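Notes from the Stinska open day

The Stinska building opens to visitors once a year, in May, and I went for the morning session. It's a former school kitchen on the north side of town, now shared by a few small outfits that pack and test household goods. Kesel has most of the ground floor. Atico has the two rooms upstairs, where they try out kitchen storage: racks, baskets, drawer inserts, shelf liners. I had gone for the upstairs part.

Doors were at nine. You sign in at a table in the hall, get a paper badge, and wait for a group. Groups are up to 13 people and ours was nearly full. Marcela Hudec led it. She speaks quickly and doesn't repeat herself, so stand near the front if you go.

The ground floor took half an hour. Kesel packs dish brushes and sponges into cardboard sleeves, and we watched one bench do that for a while. The parking lot side of the building has new windows, which we were told about twice. Photos are fine everywhere except the office.

Upstairs is quieter. The first room is shelving, mostly tall pantry units filled with canned food and bags of rice. Marcela talked about weight limits and why a shelf that is fine with cereal will bow under jars. There's a binder on a stand with 226 test sheets in it, one for each product tried since they moved in. I read a few. They are short: what was stored, where, how long, and what annoyed people about it.

The second room is the one I liked. It deals with the stuff people leave out on the counter or the table because they use it every day - oil, salt, soy sauce, ketchup. The question they work on is whether a bottle should stand by itself or go in a basket with the others, and if so, what kind of basket.

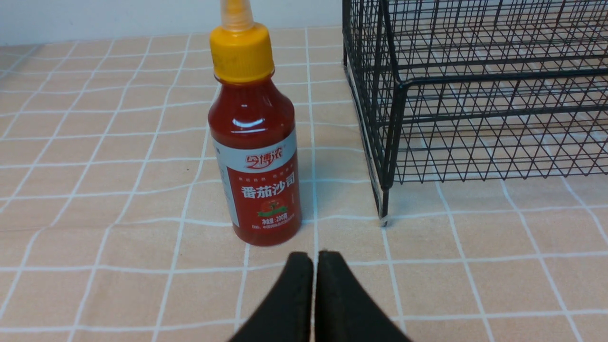 A squeeze bottle like the 200g tomato sauce, with its pointed nozzle on a yellow cap, is awkward in a low cabinet. It needs headroom, and lying down it rolls. Glenys Wainwright said that at home she had given up on baskets for sauces altogether, that everything ended up sticky at the bottom, and that a plain tray you can rinse in the sink did the job better. Marcela agreed about the tray for oil but said tall wire mesh was still the better choice for anything likely to tip over. They went back and forth on this for a few minutes and the rest of us joined in.

I came away mostly on the side of the tray. Mesh lets you see what you have, but it's slow to clean with a sponge. A bottle brush works better. Marcela's tip was to line the base with a paper towel and change it when it looks bad.

There was coffee afterward in the hall, and a table of seconds for sale. Vlček hooks were going cheap, the kind that hang over a cabinet door. I bought 2 and a drawer divider that turned out to be too wide for my drawer.

Getting there: the bus stops across the street. There is no elevator to the upstairs rooms. Allow two hours with the coffee.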